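Changes to linen and housekeeping at the Hesedov units

Mar 18, 2020

Owners and long-stay guests at Hesedov will have had the letter about the new linen arrangement by now. A few people have rung the office with questions, so the main points are set out again in this newsletter along with some things the letter left out.

The contract with Gajdoš Linen Service finishes at the end of this month. From the first week of April the sheets, duvet covers, pillowcases and towels for all 79 units will be supplied and laundered by Zoreck. The pickup point stays where it is, beside the loading door behind Building C, but the bins will be blue instead of green. Please don't put anything in the green bins after the changeover. They will be collected empty and we won't have a key to them.

Linen is changed every 11 days for long-stay guests and at every departure for short stays. The schedule for your floor is on the noticeboard by the lift. If you would like to skip a change, hang the card on the outside door handle before 9 a.m. Skipped changes aren't credited back to your account, as the fee is set for the year.

The biggest source of trouble under the old arrangement was personal clothing going out with the sheets. Gajdoš returned three full bags of it over the winter and most of it is still in the office cupboard, unclaimed. Light-coloured things are the worst for this. A cream top in a bundle of white sheets is very easy to miss when a cleaner has a full floor to get through.

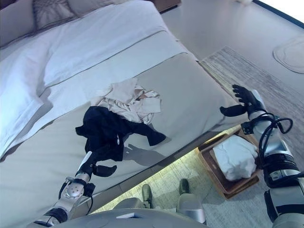 Pale clothing on the bed. Please put yours away before linen day.

On your linen day, we ask that the bed be left clear. Cleaners have been told not to move or fold guests' clothing, and if there is any on the bed they will leave the clean set on the chair and go on to the next unit. You are welcome to make the bed up yourself, or call the office and we will try to fit you in the following morning. Pyjamas under the pillow count as clothing, and so do dressing gowns.

If something of yours does go missing, fill in the yellow form at the front desk. Zoreck will hold stray items at their plant for a month and send them back with the next delivery. Things already in the office cupboard can be picked up any time the office is open. Whatever is left at the end of April will go to the thrift store.

Owners who supply their own bedding are not part of the contract and nothing changes for them. A mark in permanent ink on the inside hem is still a good idea – several owners have the same white duvet covers and they have been mixed up before.

The annual linen fee is $1,540 per unit, the same as last year. It will appear on the April statement as a single line. Owners who pay through the Previa portal will need to approve the new supplier name once before the payment goes through. The office can do this for you over the phone if you have your unit number handy.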